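Flatgate Newsroom and Studio - Winter Safety Walk-Through
Checked 1/29/13 by Gifty Nutsugah, with Radek Krajčí along for the studio half
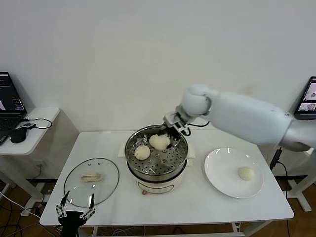 Steamed buns in the perforated basket of an electric steamer.

Good morning, everyone, and thank you for letting us poke around under your desks while you were trying to get the morning headlines out. I've marked each item OK, FIX or WATCH, and I've added my comments where a single word didn't seem fair to the people who look after that corner of the building.

NEWSROOM

1. Exits clear and unlocked from inside - OK
Both doors open freely. The bundles of back issues by the east door were a problem in May and they have moved to the archive, so thank you to the sports desk for all that lifting.

2. Exit signs lit - FIX
The one over the copy desk flickers. Oldřich Ondrejka has a new lamp on order.

3. Power strips not chained together - FIX
Three strips plugged one into another behind the foreign desk, with the wire service terminal, two monitors and a phone charger on the end of it. I know that desk has grown and the wall outlets haven't. Please unplug the charger for now and we will get an electrician to quote for a proper double outlet.

4. Extension cords rated for the load - OK

5. Space heaters - WATCH
One found, switched off, tip switch working. It is cold by those windows and I do feel for you, but it has to stay three feet from paper, and on a news desk everything is paper.

6. Shelving anchored to wall - OK
The tall unit of bound volumes got its second bracket.

7. First aid kit stocked - FIX
No burn gel and hardly any small bandages. Madalena Azevedo will restock it and initial the card inside the lid.

STUDIO AND CONTROL ROOM

8. Safety cables on all overhead lights - FIX
Radek went up the ladder for this one. Fixture 4, over the guest chair, has its cable looped around the yoke but not clipped to the pipe. Please don't seat anyone under it until this is done - the interview can be shot at the standing desk, and it looks nicer there anyway, if you ask me.

9. Clamps tight, pipe labeled with load limit - OK
Label reads 1,000 pounds and the rig is nowhere near it.

10. Floor cables taped or ramped - WATCH
Fine on the audience side. The tape by the weather wall is lifting at one corner.

11. Fire extinguishers charged, tags current - OK
Tag 63 (control room) and tag 148 (studio entrance) both in the green. The Grudar bracket on 148 is a little stiff, so try it once yourselves so that you know the feel of it.

12. Backup battery room ventilated - OK
Somebody had hung a coat over the vent. The coat is now on the hook by the door, and it's a nice coat, so do come and get it.

13. Talkback heard in all positions during alarm test - FIX
Camera two could not hear the floor manager over the alarm. Žofie Jelínek thinks it is the headset and will swap it with the spare before Thursday's program, then repeat the test with whoever is on shift.

FOLLOW-UP

Items 3 and 8 are the ones I'd like closed first. Item 8 is to be signed off by Radek in person, please, and not by phone. Everything else can be done by the end of next week, and if you get stuck on any of it, come find me - I'm at the desk by the stairs most mornings and I would much sooner talk it over than send another form.

Item 3: open
Item 8: open
Item 13: headset swapped, retest to be arranged - Ž.J.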